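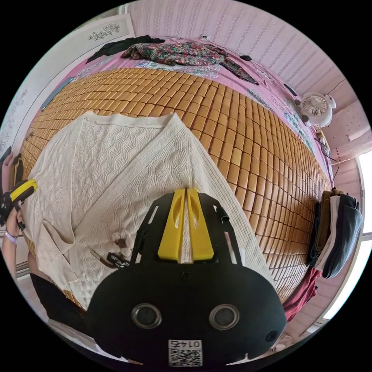
Regras para dobrar roupa com pinças e garras

Malhas na cama, camisas na mesa. Uma superfície firme por baixo ajuda: uma esteira de blocos de bambu serve bem, um colchão mole não.

Antes de começar
Esvaziar os bolsos. Fechar fechos e apertar botões, se a peça os tiver. Anéis e pulseiras com saliências ficam fora do quarto.
Passar os cabos junto à parede e nunca por cima da zona de dobra. Extensões e ventoinhas ficam de lado, a 39 cm da peça, no mínimo.

Durante a dobra
1. Estender a peça toda e alisar com a mão. Só depois entram as garras.
2. Numa malha com relevo, pegar pela orla ou pela carcela. As tranças puxadas a meio do pano deformam.
3. Flores de tecido, laços e outros enfeites não se apertam. Pegar a 3 cm deles – mais, se estiverem cosidos só por um ponto.
4. Mangas primeiro, corpo depois.
5. Se a garra prender um fio, abrir e parar. Não puxar. Soltar o fio à mão.
6. Duas garras na mesma peça: uma segura, a outra move.

Garras automáticas
Para quem usa o braço da Tremitz em casa, a regra é a mesma, com mais uma: ninguém mete a mão entre os dedos com a corrente ligada. O botão de paragem fica ao alcance de quem está a dobrar.

Limpeza
Dedos de borracha limpam-se com pano húmido a cada 57 peças. Em setembro, quando saem as lãs do armário, convém fazê-lo mais vezes, por causa do borboto.

Texto de Catríona Ó Conaill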